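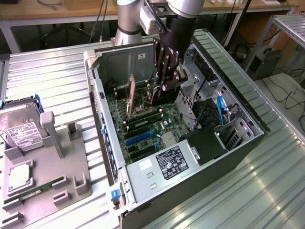 Speaker notes, "Letting Go of the Card: Contact States in a Disassembly Planner"

Slot is 42 minutes, leave the rest for questions. Water on the left side of the lectern. Clicker goes forward with the BIG button this time.

Slide 1, title

Hi everybody, thanks for picking the software talk over the lunch line. I work on the planner for Partanen, our project for taking desktop computers apart and putting them back together with one arm and a parallel gripper. I'm going to spend most of the time on one tiny piece of that, pulling an expansion card out of its slot, because that's where I've spent most of my year (pause, let people feel sorry for me).

Slide 2, the cell

Quick tour and then we move on. The tower lies on its side, open, so the arm comes straight down into it. Next to it is the parts tray. The drive, the processor and a memory module each have their own spot there, and the planner knows those spots as named poses. Point at the tan card standing up at the top left of the board. That's our friend for today.

Say out loud: the tray is the easy half. A pose in the tray is a pose. A pose in the case is more like a suggestion, with walls around it.

Slide 3, what the stack looks like

Three boxes and some arrows, don't read the arrows.

Skinuson is our perception layer. It takes in the depth cloud and hands out object poses with a covariance on each one. Ilitance is the planner, a task layer on top and a sampling-based motion planner underneath. Hison is the controller, and it runs at 1000 hertz and does the force part. I'll mostly talk about the seam between Ilitance and Hison. All our worst bugs lived in that seam.

Slide 4, first version

Tell the story. In version one the planner treated the card as a rigid body attached to the world, right up to the moment the gripper closed. Then it became a rigid body attached to the gripper. One switch, one line of code, I was so proud of it!

Play the force plot. Wait for the spike.

So what happened there? The planner thought the card was free, asked for a nice smooth lift with a little rotation in it (the optimizer liked the rotation, it was cheaper for the wrist), and the slot had other ideas. Hison hit its force limit and stopped. Good controller. Bad planner.

Slide 5, three contact states

Now we have seated, sliding and free. Walk through slowly, people always want to take a photo of this one.

Seated: the only motion allowed is along the slot normal, and it's compliant sideways. Sliding: same axis, but the allowed tilt opens up as the edge comes out. Free: go plan whatever you like, mind the drive bays.

The switch between them isn't on a timer and it isn't on height alone. It's height plus the force signature. I tried height alone for a couple of months and I'd like those months back.

Slide 6, the gripper pose problem

The card's edge is thin and it faces up, so there isn't much for the cloud to hang on to. Skinuson is very sure where the card is side to side and a lot less sure how deep. We feed that covariance straight into the approach. The planner lines up over the card, opens wider along the direction it doubts, and comes down under a light guarded move. Memory modules get the same treatment with tighter numbers.

If somebody asks about learning this end to end: yes, we've talked about it, happy to chat after. Don't get pulled in, you'll lose ten minutes. You know you will.

Slide 7, replay tooling

My favorite slide, slow down. Every run writes a log with the world state, the plan and the controller ticks on one clock. The viewer lets you scrub to any tick and re-plan from there with changed parameters. We've got 620 logged extractions now, and every planner change gets replayed against all of them overnight, Sunday included.

Demo: drag to the contact, toggle the sliding state off, watch the plan go red. If the laptop freezes, skip to the screenshot and keep talking.

Slide 8, what still breaks

Cables. The task layer has no real idea what a cable is. We inflate them into keep-out boxes, and some days the boxes eat the whole approach and the planner gives up with "no path found," a message I wrote and now hate.

Also regrasping. If the first grasp is off by more than 2 millimeters we back out and start over. There's a smarter way and we haven't built it yet.

Slide 9, links

Leave this one up during questions. Repeat each question into the mic. The log format doc is the first link, the viewer is the second.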